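Updated July
By the course staff, Deltberg Teaching Lab

Handout 2: Teaching a pick-and-place by remote control

Welcome back, and thank you for getting through the Zernby reading, which I know is a long one. This week you will drive the arm yourselves and record what you do, so that the arm can learn the job from you.
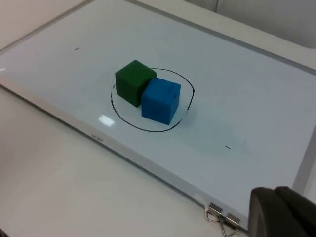
Choose your goal before you touch the controls, and write it down in one plain sentence. A vague goal makes for vague demonstrations, and I have thrown out more of those than I like to admit. A marker circle on a whiteboard is about as cheap a goal as you could wish for, and with the green and blue cubes both inside the line you can say at a glance where each one is.

Now for the driving itself. Move slowly near a cube, and keep going if you wobble a little - small corrections are worth having in the record.
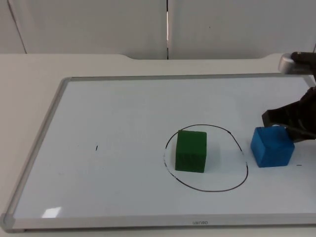

Gripper on the blue cube, green cube inside the oval.

Each demonstration gets its own file in Emix. Last term's class recorded 405 and kept 321 after review, so please don't be discouraged when a few of yours are dropped.

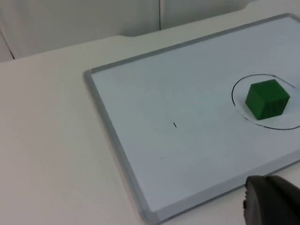
When you review, play the wrist view and the side view together. A grasp that looks fine in one can look quite different in the other.

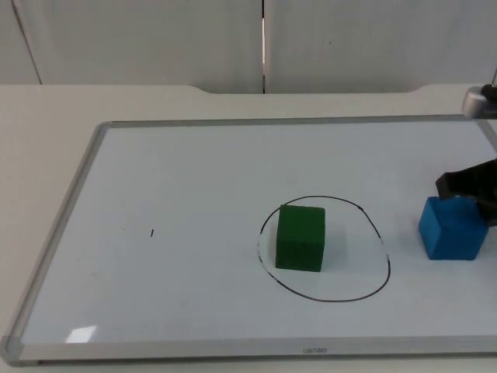
Bring your notes to the Costigan room at 2 p.m., along with any files you were unsure about.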